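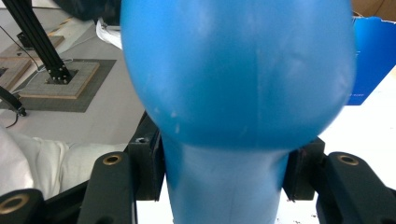
Is a subscription for heated seats ever worth paying for?
Only if you lease, you live somewhere cold, and the dealer has already refused to throw it in.

I've been chewing on this since the Vedstead dealer sent me a cheerful email last week telling me that my trial of the Comfort Pack was about to run out. I bought the car in October. I sat in it, I pushed the button with the little wavy lines on it, my back got warm, and I signed. At no point did I understand that I was trying out the wavy lines.

The car is a Brundier Kiani, the midsize crossover, in the trim one step up from the bottom. I like it more than I expected to. It rides well, the back seat fits adults, and it does not beep at me as much as the loaner I had before it. I say this so you know I'm not writing out of a general grudge against the company. My grudge is narrow.

The seat heaters are in the car. The wiring is in the car. The button is in the car, and after the trial it will stay in the car, where pressing it will bring up a message on the screen inviting me to renew. I pay for the fuel that hauls the heating pads around whether they work or not. If one of them shorts out someday, I have a strong feeling it won't be Brundier's hardware anymore.

The pitch goes like this. Building every car with the same parts is cheaper for the factory, so everybody gets a lower sticker price, and the people who want the extras pay for them later. Fine. I would love to see the lower sticker price. The Kiani went up again this model year, and the sheet on the window listed "heated front seats (subscription capable)" among the features, which is a phrase I wish I had read twice.

The second half of the pitch is flexibility. You can turn it on for winter and off for summer! Except that the monthly plan has a minimum of 5 months, and it costs enough more per month than the annual plan that you'd be silly to pick it. I did the arithmetic on the back of the oil change receipt. Buying the pack outright, for the life of the car, is $394. That's the number they don't put in the email. I had to go three menus deep in the owner app to find it, under something called Ownership Options, and the app logged me out once on the way.

So pay the $394 and stop complaining, right? Maybe. That isn't a crazy price for heated seats, and in the old days the package would have cost more than that, bundled with fog lights I didn't want. What bothers me is the wording underneath. The purchase is tied to "the vehicle and the registered account," and I have read the terms through and still can't tell you what happens when I sell. I asked the dealer. The guy at the service desk said it transfers. The person on the phone line said it transfers if the next owner opens an account within 50 days. The chat window gave me a link to the terms.

If I'm selling this thing private party in six or seven years, I'd like to be able to write "heated seats" in the listing without a footnote.

There's also remote start, which is the same story with higher stakes where I live. That one needs a data connection, so I can sort of accept a fee for it. Servers cost money. A heating pad under my rear end does not need a server. My last car was a Hurnadton sedan with 1,000 things wrong with it by the end, and the seat heater worked on the day they towed it.

People in the owners' forum keep saying this will all go away once enough buyers complain. I doubt it. Most buyers have a trial that runs out in spring, when they aren't using the seats anyway, and by the first frost they've forgotten what the deal was. They push the button, get the message, and tap yes with a glove on. I think whoever set the trial length knew that perfectly well – and I'd bet they were pleased with it.

What I've done for now is nothing. The trial ends, it's nearly summer, and I don't need a warm seat until fall. I wrote to Brundier and asked, in one sentence, whether the one-time purchase goes with the car at resale regardless of who registers an account. I asked for the answer in writing. If it's a clear yes, I'll pay, and I'll print the thing out and stick it in the glove box with the manual. If I get another link, I'll buy one of those plug-in seat covers and put up with the cord.

Posted May 21, 2024. I'll add their reply to this post if one shows up.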